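Ticket clos – Frais de port doublés sur les commandes avec sac en tissu
Boutique en ligne Fanach, rubrique Assistance, fil ouvert par l'atelier
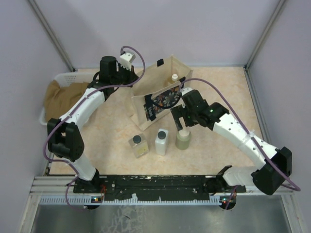
Bonjour à toute l'équipe,

Je me permets de rouvrir le sujet des frais de port, en m'excusant d'avance pour la longueur, mais je préfère tout mettre au même endroit pour que vous n'ayez pas à fouiller dans mes trois mails précédents (ils étaient écrits un peu vite, entre deux colis, et je crois bien que le deuxième contredisait le premier).

Depuis la mise à jour d'octobre, dès qu'une cliente met un sac en tissu dans son panier avec n'importe quel autre article, le port est compté deux fois. Un sac seul, tout va bien. Deux sacs, tout va bien aussi. Un sac et une trousse : deux fois le port. Une dame très gentille de Quimper m'a appelée pour me demander si on livrait la trousse par un coursier à part, et je n'ai pas su quoi lui répondre !

Ce que j'ai déjà essayé de mon côté :
– vider le cache de la boutique, puis celui du navigateur
– désactiver le code promo de rentrée
– supprimer et recréer la fiche du sac fleuri, avec toutes ses photos (une bonne heure de travail, et le même résultat à l'arrivée)
– passer une commande test depuis le téléphone de ma fille

Le module d'expédition est Nokon, le transporteur est Braltari. Je n'ai pas touché aux tarifs depuis le printemps.

Merci mille fois, et bon courage, je sais que vous êtes débordés.
Maryvonne

Réponse du support

Bonjour Maryvonne,

Merci pour ce message, et surtout ne vous excusez pas pour la longueur, c'est bien plus facile de chercher quand on nous raconte tout. Je reprends votre dossier, je m'appelle Uldis Priedītis et je m'occupe des modules d'expédition.

J'ai reproduit le problème du premier coup avec un sac et une trousse. Avec un sac et un carnet, en revanche, le port est correct chez moi. Pourriez-vous me dire si vous voyez la même chose ? Il me faudrait aussi une copie d'écran de la page « Classes d'expédition », celle qui se trouve sous Réglages puis Livraison. Attention, il y a deux pages qui portent presque le même nom, je veux bien la plus courte des deux.

Bien à vous,
Uldis

Réponse de l'atelier

Bonjour Uldis,

Vous avez raison pour le carnet, je viens de vérifier et j'en suis toute confuse, j'aurais juré l'avoir testé. Donc c'est sac et trousse, ou sac et pochette, mais jamais sac et carnet.

La copie d'écran est jointe. J'y vois une classe « Textile » et une classe « textile » avec une minuscule. Est-ce que c'est normal ? Je n'ai aucun souvenir d'avoir créé la seconde, mais il m'arrive de travailler tard.

Maryvonne

Réponse du support

Vous avez mis le doigt dessus ! Jusqu'en septembre, Nokon ne faisait pas la différence entre majuscules et minuscules. Depuis la nouvelle version, il les traite comme deux classes séparées, donc comme deux envois, et Braltari facture chacun des deux. Vos sacs sont dans la première, vos trousses et pochettes dans la seconde. Les carnets n'ont pas de classe du tout et suivent le premier colis venu, ce qui explique pourquoi ils passaient sans encombre.

La marche à suivre, tranquillement et dans cet ordre :

1. Exportez d'abord votre catalogue (Produits, Exporter, format CSV) et gardez le fichier de côté.
2. Dans la liste des produits, filtrez sur la classe « textile » en minuscule. Vous devriez en trouver 65.
3. Cochez tout, choisissez Modifier en lot, et passez-les dans « Textile ».
4. Supprimez la classe devenue vide.
5. Dans Nokon, onglet Maintenance, cliquez sur Recalculer les tarifs. C'est assez lent, comptez 11 minutes, et laissez la page ouverte.

Si la suppression est refusée à l'étape 4, c'est qu'il reste un article à la corbeille : il faut la vider avant de recommencer.

Réponse de l'atelier

Cher Uldis,

C'était bien la corbeille ! Une vieille pochette en lin que j'avais retirée de la vente y dormait encore. Une fois la corbeille vidée, la classe a bien voulu partir, et le recalcul s'est terminé pendant que je préparais mon café. J'ai refait la commande sac et trousse, puis sac et pochette : un seul port chaque fois.

Il me reste une petite question, sans urgence. Ma comptable, du cabinet Petrauskas, voudrait la liste des commandes concernées pour que je puisse rembourser les clientes. Y a-t-il moyen de les retrouver sans ouvrir chaque facture ?

Réponse du support

Oui, dans Rapports, puis Expéditions, ajoutez la colonne « Nombre d'envois » et filtrez sur la valeur 2. Prenez la période qui commence à la mise à jour. Les remboursements partiels se font ensuite depuis chaque commande, bouton Rembourser, ligne Port uniquement – surtout ne cochez pas « Remettre en stock », sinon vos quantités seront fausses.

J'ai signalé l'histoire des majuscules à l'équipe du module, sous la référence 2294. Je laisse le ticket ouvert jusqu'à mercredi au cas où, et je le fermerai ensuite.

Réponse de l'atelier

Liste trouvée et envoyée à la comptable, remboursements commencés ce matin. La dame de Quimper a été servie la première. Vous pouvez fermer, et encore merci pour votre patience.

Statut : résolu
Catégorie : Livraison, classes d'expédition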